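**Fliline to reissue Cinard in two hardcover volumes**

Fliline will publish a restored edition of the science fiction comic *Cinard* in two hardcover volumes, with the first going on sale in June. The edition reprints all 76 issues of the original series in their order of publication. It is the first time the full run has been available in book form.

Earlier paperback collections stopped at the end of the Jeturetti storyline and left out the back-up strips, the letters pages and most of the covers. The new volumes restore all of these. Each cover appears at full page size in front of its own issue. The back-up strips are placed where they originally ran, including the 3 that were printed out of sequence, and a note in the contents list gives the intended reading order.

Pages have been scanned from original artwork where it could be traced, and from printed copies where it could not. Nearly 100 pages come from original artwork. The remainder were taken from file copies held by the publisher, with two scans made of each page and the cleaner one used. Line work was separated from colour, repaired and then recombined.

Colour follows the first printings. The later reprints replaced the flat four-colour palette with graduated tones, which hid much of the hatching in the machine and city panels. Those tones have been removed. Paper colour has not been simulated, and the pages are printed on uncoated white stock to reduce glare.

Lettering has been corrected only where a printing fault made a word unreadable. Spelling mistakes in the original captions remain, and are listed in an appendix to the second volume. The planet name Xie, which was spelt in 3 different ways during the first year of the series, is left as it appeared in each issue.

The first volume ends with the close of the Xie war. The second contains the remaining issues, the Jeturetti storyline and the single annual. Both volumes have sewn bindings and a ribbon marker. They will be sold separately, and a slipcase will be offered when the second volume is released.
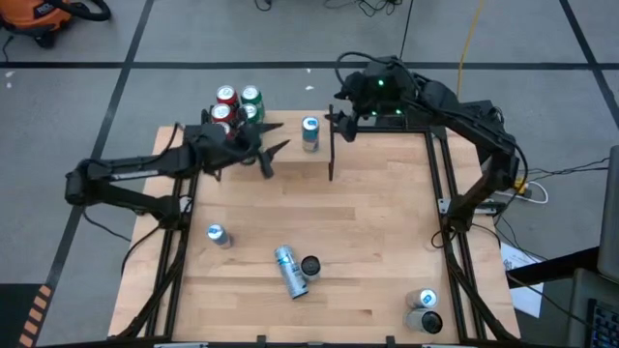 *Two black robot arms mounted on a frame at a wooden table.*

A digital edition will follow the printed books. It will contain the same pages and appendix, with double-page spreads shown as single images. Readers who buy the printed volumes directly from Fliline will receive a download code for the matching digital volume.

Shops may order the first volume through their usual distributor. Sample pages and cover files can be requested from the Fliline press office, and review copies will be sent in digital form before publication.

**Notes to editors**

*Cinard* was first published as a monthly colour comic. Fliline holds the reprint rights to the series and its annual. The price of the second volume will be announced at a later date.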